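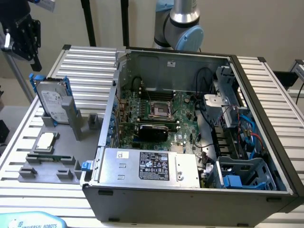

3.2 Cell layout and fixture alignment

The cell was built at the Flandico site on a slotted aluminum table. The slots let us move a fixture in a few minutes, but they also allow small sliding errors that are not visible to the operator. In the first weeks most of our failed insertions came from this sliding, and only a few came from the controller. For this reason we describe the setup in more detail than is usual.

The computer case is placed on its side with the interior facing up. Loose components wait in a printed tray to the left of the case. The tray has a separate place for each kind of part, so the hard drive stands upright in its blue carrier and the processor lies flat in its own recess. We call this tray the Illosent tray, after the project in which it was first drawn. The current version is the ninth, and the earlier ones differ mainly in the depth of the recesses.

Alignment is done in two steps. First, the arm is moved by hand to touch two reference points on the tray, and the tray frame is computed from them together with the known table height. Second, the same is done for the case, using two corners of the sheet metal. The corners of the outer shell should not be used, as the shell can bend when it is lifted. If the new frame differs from the stored one by more than the limit in Table 2, the operator loosens the fixture, pushes it back against its stop and repeats both steps.

3.3 Wrist camera and gripper maintenance

The drive insertion depends strongly on the wrist camera. The camera sees the finger linkages and the held part at the same time, and we use this to check the grasp before the drive goes into the bay. A drive that is tilted in the fingers can be recognized by comparing the two side tabs of the caddy.

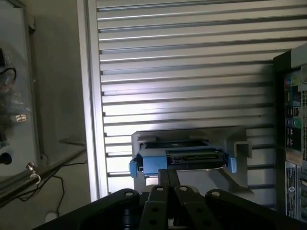

Figure 4. Wrist camera view during insertion of a hard drive in its blue caddy into the gray drive bay bracket.

The bolts of the linkages need regular care. Over the whole study the cell completed 2,016 insertion cycles, and the linkage bolts were tightened after every 404 cycles. When this interval was made longer in a pilot test, the fingertips developed play of up to 2 mm, and the caddy touched the side of the bracket before entering it. After each tightening the tool center point was measured again. The camera calibration was repeated only when the camera itself had been removed.

We kept a written log of all these operations. Felista Rweyemamu did the mechanical work, and Aoife Mac Mathúna repeated the alignment independently every morning during November. Her values and the stored values agreed within the limit in all cases except one, where a clamp under the table had not been closed after cleaning. The cycles from that morning are excluded from the results in Section 4.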